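How Does a Robot Learn to Stay on the Sidewalk?

Think about the last time you walked to a friend's house. Did you think about your feet? Probably not. You just went. You stayed on the sidewalk, you stepped around a puddle, you got there.

A robot can't do that. Not at first, anyway.

Our robot is called Godance. It rolls. It has a camera, and the camera is pretty much all it gets. No map of the street. No painted line to follow. So the big question our team is working on: can a robot learn where to go just by looking?
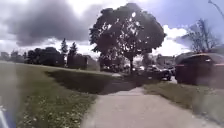

Godance's view of the sidewalk, with a strip of asphalt to cross up ahead.

To you, easy. Gray part good, grass part not so good. But a robot's camera only gives it tiny colored dots, called pixels. Lots and lots of them. Nothing in those dots says "sidewalk." The robot has to figure that out, and it has to do it fast, before it rolls into somebodys lawn.

Step one: a person drives

First a person steers with a remote control. On our team that's mostly Iwona Sadowski, who is very patient. While she drives, the robot saves two things over and over. What the camera saw. Which way she steered.

Those go together like a flash card. Picture on the front, answer on the back.

Step two: flash cards, lots of them

We gave a computer program 1000 of these cards. It looks at the front and guesses. Left? Right? Straight? Then it checks the back. Wrong guess, it changes itself a tiny bit. Right guess, it mostly leaves things alone. Then the next card. Then all of them again.

This is called imitation learning. Imitation means copying. You do it too! Ever learned a dance by watching your cousin?

Step three: the tricky stuff

Shadows. Ugh, shadows.

Under a tree the sidewalk goes dark, with bright spots all over it where the sun gets through. A person knows it's the same sidewalk. A new robot might think the dark part is a hole, or a whole different kind of ground.
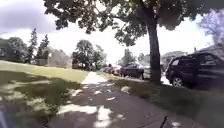
So what do you do about that? Rigoberto Gallegos had an idea. Take the cards we already have and make copies, some darker, some brighter, some with fake blotches of shade dropped on top. Same answer on the back. The program learns that the light can change and teh right way to go stays the same.

We tested two programs on Wednesday. One had the plain cards, one had the plain cards plus the shady copies. Each one got to steer through roughly 1100 feet of sidewalk, with a person ready to grab the controls. The plain one kept wobbling at the edges of shadows and needed help a bunch. The shady-copies one needed help only twice.

Does that mean it works everywhere? Nope. One test, one neighborhood. We haven't tried snow. Or night. Or leaves all over the ground, which I'm kind of worried about.

Try it yourself

Get a friend and a paper towel tube. Look through the tube with one eye, close the other one, and walk slowly down a hallway. Friend walks next to you and says stop if you're about to bump something. No stairs!! Now turn off half the lights and go again. Was it harder? Where did you slow down?

Words to know

Pixel: one tiny dot of color in a picture.
Imitation learning: learning by copying what somebody else did.
Training: going through the cards again and again until the guesses get better.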